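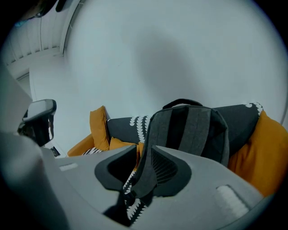

White leaf shapes on black sofa fabric.

The Return of the Loud Sofa

My grandmother's sofa had parrots on it. Green ones, with cherries in their beaks, and if you sat at the left end you had a parrot's face right behind your ear. I loved it and my mother couldn't stand it, and when Grandma moved out of the house in Brondthorpe it went to a neighbor for nothing and a gray one came in its place. I've been a little mad about that ever since.

So when I started hearing that patterned sofas were coming back, I was ready to believe it. I bought my own two years ago, secondhand, in a print I can only call enthusiastic ferns, and I've been asking people about theirs the whole time (I'm fun at parties!).

Lorena Fuentealba has been recovering furniture in a shop in Dreltbridge since she was 19. For most of the last decade, she told me, it was oatmeal. Oatmeal, stone, dove, a linen called Mist. "I had 100 swatches on the wall and you'd need good glasses to tell half of them apart," she said. Then last April a man came in wanting giant lemons on a three-seater, and he sent his sister, and the sister wanted leaves. Now leaves are most of what she cuts.

I asked if she's happy about it and she made a face. Patterns are more work. A plain fabric you can turn and squeeze out of the roll, but with a big leaf you have to line it up across the cushions, down the front, and over the arms, and there's always an extra yard or two that goes in the scrap bin. She charges for that, and people argue.

They stop arguing when the sofa comes home, she says. Mostly.

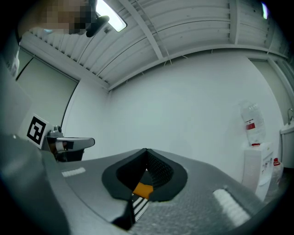
What it hides, and what it doesn't

Everybody I talked to brought up stains within a minute. A busy print hides coffee. It hides crumbs and dog hair and whatever it is that teenagers leave behind. Fotini Zervas, who has three boys and a black floral couch from Huttunen, says hers has been through 60 birthday-party hours and a burst pen and still looks fine from the doorway.

Up close is another story. Black grounds show lint like nothing else, and white shapes on top go a bit yellow if the sofa sits by a sunny window. Mine is by a sunny window. I rotate the seat cushions when I remember, so, in the spring.

The other thing is that you can't put just any pillow on it. I went through a whole stage of trying to match the greens in my ferns and the room looked like a salad. My friend Qistina Tambunan came over, took every pillow off, and put back one plain mustard one from the bedroom. It took her as long as it takes to boil a kettle and I was annoyed for a week.

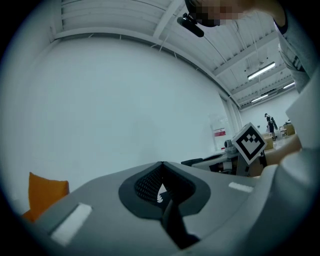
She was right, though, and I've stuck with her rule: one solid color, and make it a warm one. Lorena says the same to her customers, except she'd allow two if the sofa is long. Damián Godoy, the lemon man, doesn't follow any rule at all. He has stripes on his lemons. I've sat on that sofa and had a lovely afternoon.

What does it cost? More than I'd hoped. Damián paid $962 for the fabric and labor, on a frame he already had, and Lorena calls that an ordinary price for a three-seater. I paid far less for the ferns, but then I also got somebody else's sagging middle, and there's a board under the cushions now.

If you're looking secondhand, go in person and go in daylight. Sit on both ends. Lift the cushions and check whether the pattern has faded on top compared to underneath – sellers never photograph that part. And ask for the arm covers, the little loose ones. They're usually folded up in a closet somewhere and the seller has forgotten they exist.

I did ask after the parrots, by the way. The neighbor kept them until the springs went, then cut a good square out of the back and framed it. It hangs in her hallway in Brondthorpe, and she won't sell it to me.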